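Putus shelf-to-basket, humanoid subset

README, last touched Jul 6, 2021. Maintainer: Rosaura Puma. Ask Abrehet Zeleke about calibration, not me.

What this is
Teleoperated episodes of a full-size humanoid picking fruit off a white cubby shelf into a red carry basket. Bedroom set, Hungate site. Collected to train the Phelan policy (whole-body, two-arm), also used as the held-out room for Jallon. One task family only. If you want kitchen stuff, wrong folder.

Task
Pear and apple on different cubbies. Robot carries the basket in one hand, picks with the other. Operator picks the order. Episode ends when operator calls it, succes or not. Flag is in meta.json, please read it before you average anything.

Contents
61 episodes, 60 usable. Episode 20 has a dropped head stream, kept for completness, skip it.
Two views: room (fixed) and head.
Joint states, hand commands, language label per episode.
Depth: no. Was planned in March, didn't happen.

Sample stills

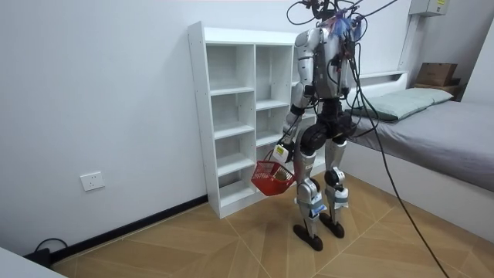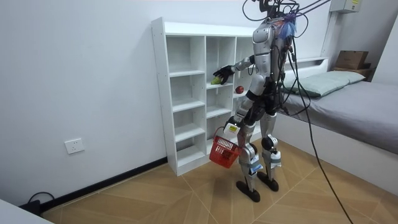
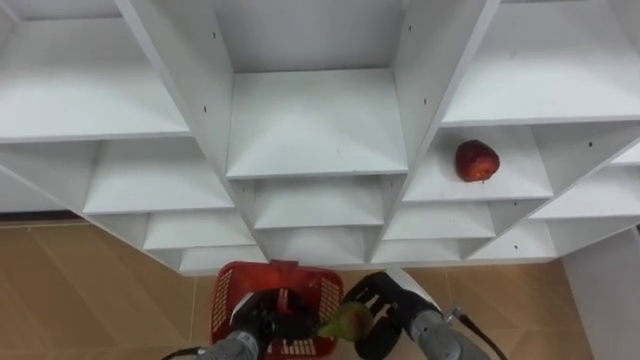
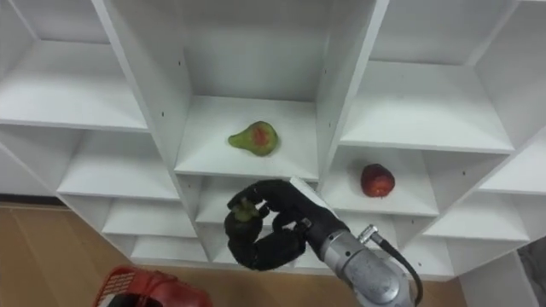
Sample stills, room view (first two) and head view (last two). Not in episode order.

Method, short version
Policy gets both views plus joint state. Room view turned out to matter more than we expected for the reach: head only, the arm undershoots on the cubbies further back. Adding room view fixed most of that. Didn't fix the release. Pear going into the basket is still the weak step, policy tends to let go early when the basket rim hides the fingers. We tried 3 seeds, same pattern in all of them. Full table goes in the Phelan writeup, don't quote numbers from here.

Known issues
- Head and room clocks drift. Use the sync column, not the file timestamps.
- Cables cross the room view. We did not mask them. A model trained only on room view seems to pick up on cable position, so run the masked ablation if you care.
- End effector isn't the same in every still or every episode. Check the hand field before mixing.
- Mostly empty shelf. Two fruits, no clutter, so don't claim clutter results from this.
- Language labels are inconsistent ("take the pear", "grab pear", "pear to basket"). Left as is.

Splits
By episode, never by frame. Old split file was by frame, delete it if you still have v1.

Todo
relabel failures, push calibration for head view (Abrehet), checksum list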